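July, very late, kitchen table

I have to get this down before I go to bed or I'll lose half of it. We sang the whole Miltwood set tonight, start to finish, without stopping! Two months ago we couldn't get through the first page of the river song without somebody (me, usually) coming in a bar early and dragging the altos along behind.

It was hot in the hall and the windows on the road side are painted shut, so we propped the back door with the piano stool and Mpho conducted standing on a chair. She had us start cold, no warmup, just "page one, off you go," and I think that was the trick. No time to get nervous. The first chord was a little under pitch but it was together, all of us breathing in the same place, and I felt the hair go up on my arms.

The thing I love about the river song, and I've been trying to explain this to Wian all week, is that the tune isn't in the top line at all. It starts in the tenors, very low and plain, and then the altos get it for eight bars, and the sopranos are just hanging up there on long notes like washing. So for most of the piece we are the accompaniment. I have sung alto for years and I have never had a line like that one. Eight bars! I sang it in the shower, I sang it in the car outside the pharmacy, I sang it to the cat.

Kane has the low part and he was wonderful. He had a cold, so he got a D he doesn't normally have, and he was so pleased with it he held it right through the rest. Mpho let him. Then she made us do it again with the rest in.
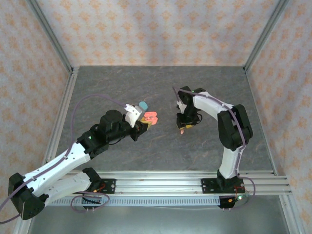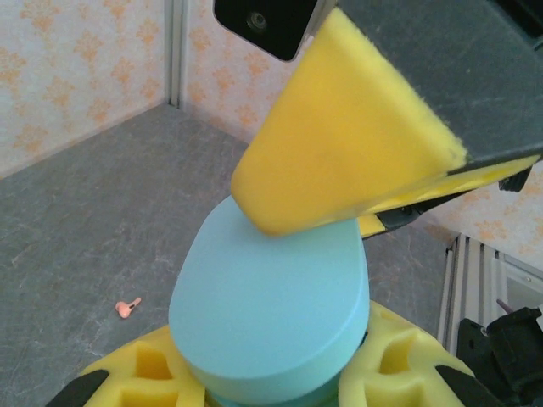
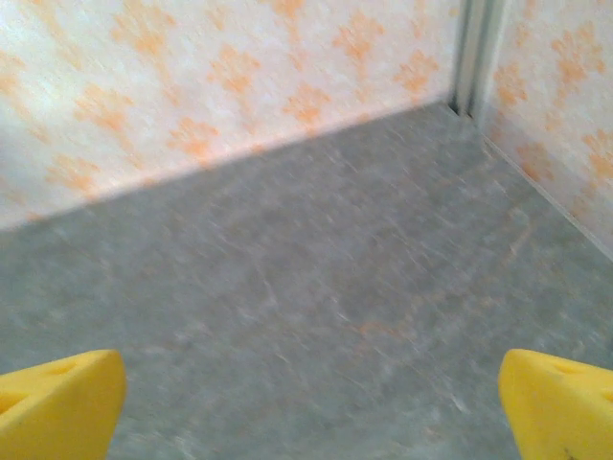 Then the tea break, and Lerato's lemon loaf, which I need to ask her about because mine never comes out that damp in the middle. She says it's yogurt. Unathi says it's taking it out before you think you should. I had 2 slices and I'd have had another if Kane hadn't been standing there with the plate giving me a look.

Second half was the hymn arrangement, number 402 in the old green book, the one Unathi found at the Stellthorpe sale. Whoever owned it before had written all over it in pencil: breath marks, a shopping list on the inside cover (candles, suet, blue thread) and next to 402, in tiny capitals, SLOWER THAN THAT. I adore this person. Mpho read it out and we took it slower, and it was so much better. All those inner parts had room. There's a place in verse 3 where the altos and tenors cross over, so for one beat we're underneath them, and at the old speed it went by in a mush. Tonight I heard it properly for the first time.

Still a mess: the Latin in the Erdem piece. Half of us are saying it the church way and half the school way, and Lerato is saying it some third way that I rather like. Also the page turn after the second verse, where all the folders go at once and it sounds like pigeons taking off. I'm going to copy out the last line of that page and tape it to the next one. Wian says just learn it. Wian learns everything, he sang the entire second half with his folder shut and his eyes on the ceiling, and he was right every time, too, the wretch.

We talked on the walk home about what to end with. He wants the hymn, I want the river song. The hymn is the bigger noise and people will know it and might even join in, I do see that. But the river song just thins out until there's only the low part left and then that goes as well, and I can't think of a lovelier way to send people out into the evening. Mpho will decide. I may put in a word. I may put in several.

My throat's scratchy, so honey and no talking before lunch tomorrow. Things to do: copy the page, ring Unathi about the black folders, find my good shoes (under the stairs? Mom's?), hem the skirt. Ask Mpho if we can stand in mixed parts instead of in rows, because when Kane was behind me for the last run I could tune to him so easily, it was like leaning on a wall.

It's past one and I'm still humming the eight bars. The cat has gone to sleep in the other room.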